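### 3.2 Housekeeping between stays

The second part of the study concerns the work done in a holiday house on the day one party leaves and the next arrives. Owners and agents call this the changeover. It has had little attention in writing on short lets, where most of the interest has gone to pricing, guest reviews and the effect on local rents. Staffed houses have had even less. A villa that comes with a cook and a housekeeper is usually treated as a small hotel, although the staff work to a different rhythm and often under a much looser contract.

We followed changeovers at two properties. Waltomska is a six-bedroom house let by the week, with a live-in couple who cook, clean and look after the pool. Flivamum is a smaller place above the same bay, let for any length of stay from two nights, and cleaned by a team sent out by the Herrera agency. Both were full for most of the period we looked at, which ended in October. Altogether we logged 134 changeovers. Staff at each house wrote down the start and finish of every task on a printed sheet, and Aitana Villalobos checked the sheets against the booking calendar once a month.

Bed linen took the largest share of the time in both houses, followed by bathrooms. This matches what the staff told us before we began. The third largest item was less expected. We had grouped it on the sheet as "small items": drinks, part-used food, toiletries, chargers, books and toys. Each of these has to be picked up, looked at and either kept, thrown out or put by for the owner to post on. Single objects take only seconds, but they are spread through every room and interrupt whatever else is being done.
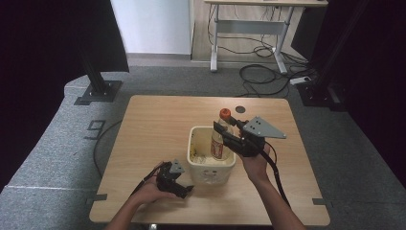

**Figure 2.** Handling of a small item: a capped plastic bottle held at the neck with a hand-held gripper, in an open cream bin.

At Flivamum the cleaners had a fixed limit of 60 minutes for the kitchen and living area, set by the agency. When the small items ran over, the time was taken from the terrace, and the terrace was the part of the house guests most often complained of. Waltomska had no such limit. The couple there began clearing while guests were still at breakfast, with the guests' agreement, and so part of the work does not show up on the sheets as changeover time at all. We come back to this in section 4, as it makes a straight comparison of the two totals misleading.

Length of stay made a difference. Parties who stayed a week left more behind than those who stayed two or three nights, mainly in the fridge and the bathroom cupboards. The number of guests mattered less than we had supposed. Families with young children were slower to clear up after in every room except the kitchen, where they tended to have finished or packed most of their food.

Both houses kept a shelf for things that might be wanted by the next party, such as cooking oil, salt, sun cream and unopened drinks. Practice here was not consistent. The agency's written rules say that opened food must go, and the Flivamum team mostly kept to this, though oil and dry goods were let through. At Waltomska the cook decided case by case. She told us that guests who arrive late in the evening are glad of anything in the cupboard – and that a bare kitchen brings a telephone call within the hour.

After the first 20 changeovers we altered the sheet. The original version had one line for rubbish and one for lost property, and staff were unsure where to put an object that was neither. The new sheet, drawn up by Saturnino Segura, has a single line for all small items and a box for notes. Times from the earlier sheets were added together to match. The notes box was filled in far more often at Waltomska than at Flivamum, and we have used it only for background.

Bookings at both houses were taken from Alik, the calendar system the owners share. It records the agreed arrival and departure times and not the real ones, so a late departure can be seen only from the start time on the staff sheet. Where the two differed we used the sheet.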